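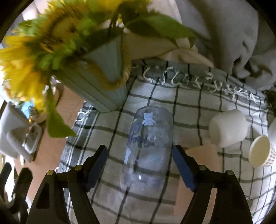 Gripper check after the finger slip, 28th September
Filled in by Mwende Lukumay. The left finger on hand unit 11 let go of its load twice in one morning, so I went through the full list and wrote down whatever bugged me along the way. My test piece was the clear glass jar with the handwritten blue lettering, the one with the cat sticker near the top, and I'm asking everybody to stick with that jar so our notes match up (a straight-sided wide-mouth jar is a pretty fair test for these pads!).

1. Pads seated on both fingers: PASS
Blue rubber, no lifting at the corners. I wiped them down anyway. Akinyi thinks hand lotion got on them back in July and I can't rule it out.

2. Pivot pins, all joints: FAIL on one
The outer left pin turns when I push it with a thumbnail. It should not do that. I've put a Brotach tag on the unit and it stays off the table until the pin gets swapped.

3. Fingers close evenly: FAIL
Left side arrives late. You can feel it more than see it, a little hitch and then it catches up. I'm guessing it's the same loose pin, but Ayuba wants to look at the linkage too, and he's fixed more of these than I have.

4. Squeeze limit: PASS
Set at 10 on the dial, same as the sheet says. Somebody had penciled in a higher number next to it. Please don't do that, or at least put your initials by it so I know who to bug. 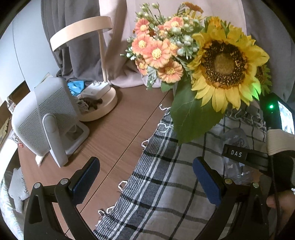
5. Cables clear of the fingers: PASS with a comment
I ran both fingers all the way open and closed a few times with the cable hanging the way we normally have it, and nothing snagged. Still, I'd like a clip on it. Loose cable was what got us on the Plonitent job and I was the one who had to write that up.

6. Loose threads and fringe near the work: COMMENT
Tablecloth fringe can get into a linkage, and once it's in there you're picking it out with tweezers for ages. Keep the hand away from the edge of the cloth or fold the edge under.

7. Glass handling: PASS
No chips on the jar, I ran a cotton cloth around the rim. Gloves are in the Lodent drawer if you ever need to pick up pieces.

8. Cycle count written down: PASS
206 since the last pin change. I expected way more, to be frank, and that makes me think we got a bad pin.

Still open: new pin (Heloísa is ordering, part 1010), cable clip, second look at the linkage by Ayuba. Redo items 2 and 3 after the repair and sign next to my name.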